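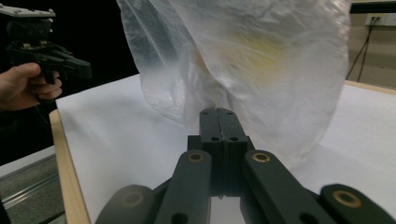
Figure 10.1 A translucent plastic bag over a table covered in white paper. Something yellow shows faintly through the plastic.

Chapter 10
Lotteries and Prize Draws

18 shares 2 comments

Earlier chapters dealt with games in which a player makes decisions during play. A lottery has very few decisions in it. The player chooses whether to enter, sometimes chooses a set of numbers, and then waits. This makes the lottery a good place to study the price of a bet, as there is almost no skill to separate out first.

By the end of the chapter you should be able to work out the expected value of a ticket, explain what a rollover does to that value, compare the main types of draw, and set out the rules for a small raffle so that players know what they are buying. You will need the counting methods from Chapter 3. A calculator is useful for the exercises but the worked figures in the text can be followed without one.

10.1 What counts as a lottery

A lottery has a payment, a prize, and a result that depends on chance. Take away any one of these and you have something else. If there is no payment, it is usually called a free draw. If the result depends mainly on knowledge or judgement, it is a competition. If there is no prize, few people will enter and there is little to study.

The line between these is drawn differently in different countries, and the law on it changes. A shop that gives a free entry with every purchase may be running a lottery in one place and a free draw in another. This book does not give legal advice. Anyone planning a public draw should look up the current rules where they live before printing tickets.

Three types come up throughout the chapter.

In a raffle, numbered tickets are sold and the winning tickets are picked from those sold. Somebody always wins, unless the rules allow unsold tickets to go into the drum.

In a number-choice lottery, each player picks a set of numbers from a fixed list. The organiser then draws a set, and prizes go to those who match all or part of it. There may be no winner of the top prize, or there may be several.

In an instant lottery, the result is fixed when the ticket is printed and the player uncovers it. Scratch cards are the common form.

10.2 The price of a ticket

Suppose the Morin raffle sells 2,000 tickets at £1 each and offers a single prize of £1,000. Each ticket has one chance in 2,000 of winning. The expected value of a ticket is the prize multiplied by the chance of winning it:

£1,000 × 1/2,000 = £0.50

The player pays £1 and receives, on average, 50p. The other 50p goes to the organiser. In the language of Chapter 4, the edge is 50 per cent.

This is much larger than the edge on most table games, and students often ask why anyone would buy a ticket. There are several answers. The stake is small. The prize is large compared with the stake. In a charity raffle the buyer may be content for the money to go to the cause, and may hardly think of it as a bet. Expected value measures one thing only, and a person who buys a ticket for other reasons has not made a mistake in arithmetic.

Buying more tickets raises the chance of winning but does not improve the value of each one. A player with 10 tickets in the Morin raffle has a chance of 10/2,000, or one in 200. The expected return is £5 and the cost is £10. The edge is still 50 per cent.

The sum changes if fewer tickets are sold than planned. If the prize is guaranteed and only 500 tickets go, each has an expected value of £2, and the organiser loses £500. Section 10.6 looks at how organisers protect themselves against this – usually by making the prize a share of the takings.

10.3 Choosing numbers

In a number-choice lottery the number of possible tickets depends on how many numbers are in the list and how many the player picks. Take a small game called Prurell, in which the player picks two different numbers from a list of 10. The order does not matter. The number of possible pairs is

(10 × 9) ÷ 2 = 45

so any one pair has a chance of one in 45. The pair 1 and 2 is as likely as 4 and 9. Many players find this hard to accept, because 1 and 2 looks too regular to come up by chance. A draw has no sense of what looks regular. Each pair is a single outcome out of 45, and the ones that seem random only feel more likely as there are more of them.

The choice of numbers can still matter in one way. If the top prize is shared between all winning tickets, a player who picks a popular set will have to split the prize with more people. Dates are popular, so numbers up to 31 tend to be chosen more often than higher ones. Picking less common numbers does nothing for the chance of winning. It may raise the amount received after a win.

10.4 Past results

Each draw in a fair lottery is independent of the ones before it. A number that has not come up for a long time is not due, and a number that has come up twice in a row is not running hot.

The following exchange is adapted from a class taught by Johannes Mabuza, who used the Isik draw as his main case. A student had kept a record of 114 draws and found that one number had appeared far less often than the rest. She proposed to bet on it. Another student, looking at the same record, proposed to avoid it, on the grounds that the equipment might be faulty. Mabuza asked the class which of them had the better argument.

The second student did, though only slightly. If the equipment is fair, the record tells us nothing about the next draw. If it is unfair, the record is some evidence of how it is unfair, and the number that comes up least is the one to avoid. There is no reading of the record in which it favours the missing number. With only 114 draws, however, quite large gaps can be expected from chance alone, and the exercises at the end of the chapter ask you to check how large.

10.5 Rollovers

When nobody wins the top prize, many lotteries add it to the prize for the next draw. This is a rollover. In the Mivlow game, tickets cost £2 and the chance of winning the only prize is one in 2,000. The prize starts at £2,000, so a ticket is worth £1 at first. If there is no winner and the prize goes up to £4,000, a ticket appears to be worth £2, the same as its price. At £6,000 it appears to be worth £3.

The word 'appears' is needed because of sharing. A bigger prize draws in more players, and more players means a greater chance that two or more of them will hold the winning set. The true value of a ticket is therefore lower than the simple sum suggests, and it can be lower by a good deal. To find it we need to know how many tickets have been sold, and we need a way of estimating how many of those will win. The next section begins with the second problem.

2 comments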